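Udville Household Advice Service
Caring for Dark Fabrics and Wall Hangings
Updated 19 August 2020

Dark cloth shows lint, dust and fold lines more readily than any other household textile. The following guidance applies to curtains, throws and cloth hung as a backdrop in hobby rooms and classrooms.

Before hanging, shake the cloth outdoors and brush it in one direction with a soft clothes brush. Wash new black cotton separately in cold water, using no more than 35 ml of liquid detergent. Dry it in the shade. Letters and other light decorations should be attached only after the cloth is in place.
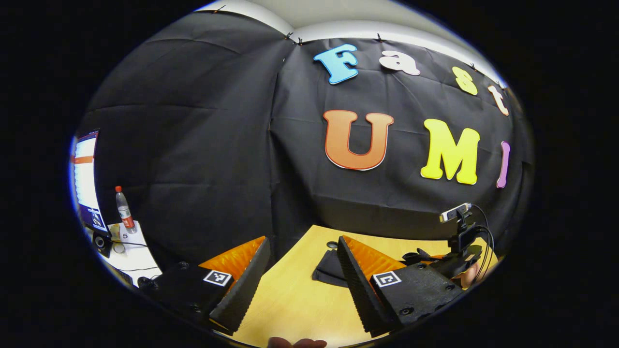
A reader in Jullera wrote that steaming had worked better for her than ironing, provided the cloth was already hanging and she began at the top. The Service accepts this method for cotton and most blends. Velvet should be steamed from the reverse side only.

Where an iron is used, select a low setting and place a clean pressing cloth over the fabric. Direct contact may leave shiny marks on dark synthetics. Deep creases may need 3 passes, with time to cool between them.

Between uses, roll the cloth around a cardboard tube. Folding produces hard lines that are difficult to remove after a winter in storage.
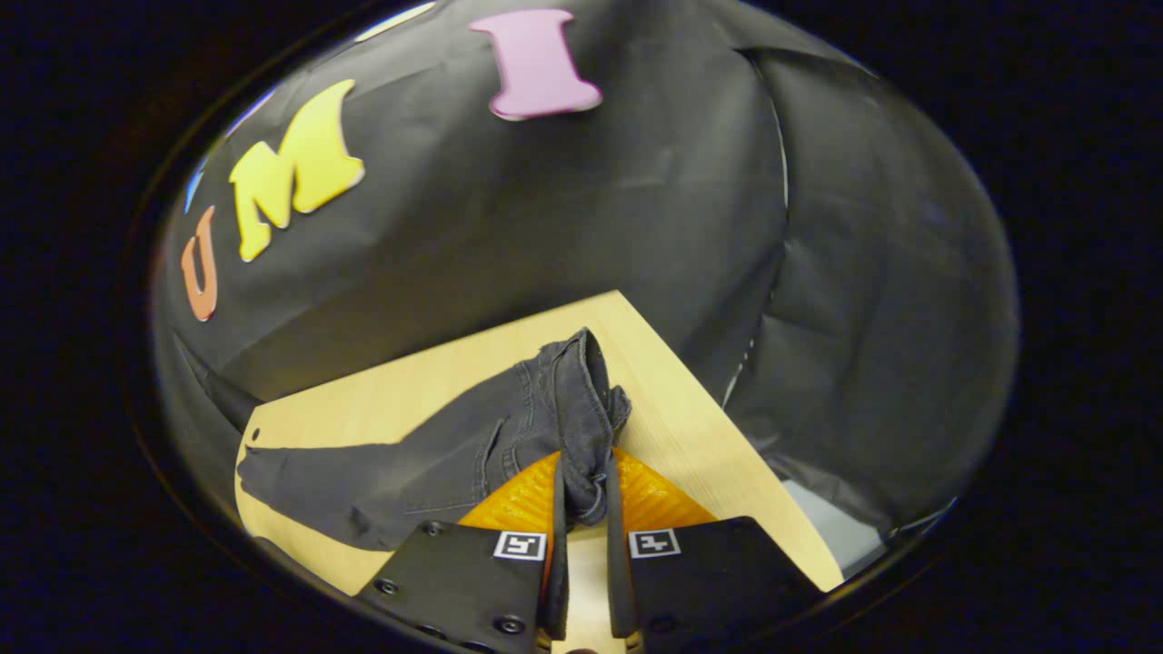
Tubes should be stored flat, away from radiators and exterior walls. Cloth put away in March should be unrolled and aired before the fall. Foam decorations are to be kept in a separate box, with no weight on top.

Cloth labeled "dry clean only" should not be treated at home.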